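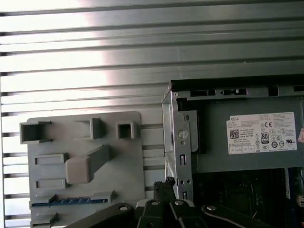

Okay, I have been putting this off all winter and I finally want to talk about corrugated and ribbed metal siding, and why I will cross a busy street to look at it. I live in Wunaveck, which has more of it per block than any town I've been in. My favorite thing is what it does with light. Look at the way the glare wipes the grooves out in the upper left up there, and then over toward the right they come back dark and sharp in gray-green. Now picture a whole warehouse doing that, changing every few minutes as the sun moves!

The best one in town is the old Jirgate feed building by the rail line. Horizontal ribs, never painted, and the north side has gone a soft pewter color that I would happily have as a couch. Go in the late afternoon if you can. I went at noon once and it was like staring into a headlight.

Horizontal vs. vertical, since I know I'll get asked. Vertical sheds rain better and goes up faster, so most barns have it. Horizontal makes a building look longer and lower and kind of calm. I'm a horizontal person. My sister's garage is vertical and we have agreed to disagree.

Also, the spacing! Cheap modern panels repeat the same rib over and over. The older stuff around here mixes wide bands with narrow ones, and your eye keeps finding little rhythms in it. There's a shed on Hutalitz Road where somebody patched one wall with three different profiles and it is the best wall in the county. I've walked past it 38 times (yes, I keep a list).

Dents are fine. Dents are good, even. A wall with no dents hasn't met a forklift yet.

Somebody asked about noise in the rain. If there's insulation behind the metal you barely hear it. If there isn't, you hear everything — and I slept under a bare metal roof one week in July, with storms every night, and would do it again tomorrow.

Cleaning tip from the guy at Wasilewska Hardware: soft brush, mild soap, rinse from the top, and wash along the ribs so you don't leave streaks across them. I did my own back porch panel that way and it took about 5 minutes. Steel wool is how you get rust freckles. Ask me how I know.

Next on my list is the bus depot, which has a curved corner where the ribs bend all the way around without a seam that I can find. I've only seen it from the window of the bus so far. If you have a good ribbed wall near you, please post it, I want to see every one of them!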